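Our city's newcomer program now has 763 people signed up for language classes. I help run intake for it, so a few notes on how it works.

You register once, at the Hovow center. Bring any ID you have.

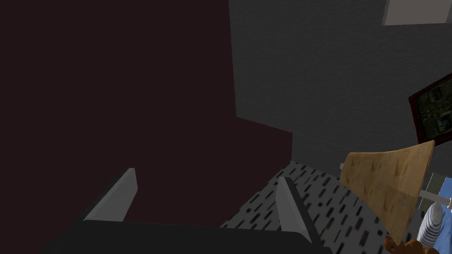
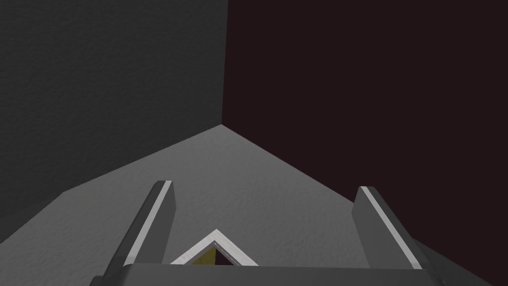 Classes are free and run 40 weeks. There are two levels, and child care is offered at both. Week one is rooms and colors, so you learn to say "gray floor," "dark wall," "corner." Week two moves on to bus routes and doctor visits — the things people ask for most.

Radomír Zelenák handles placement. If the level feels wrong, tell him before the end of January and he will move you.

Evening places are full. The morning group still has room.

Bus passes are separate. Ask for the form at the front desk.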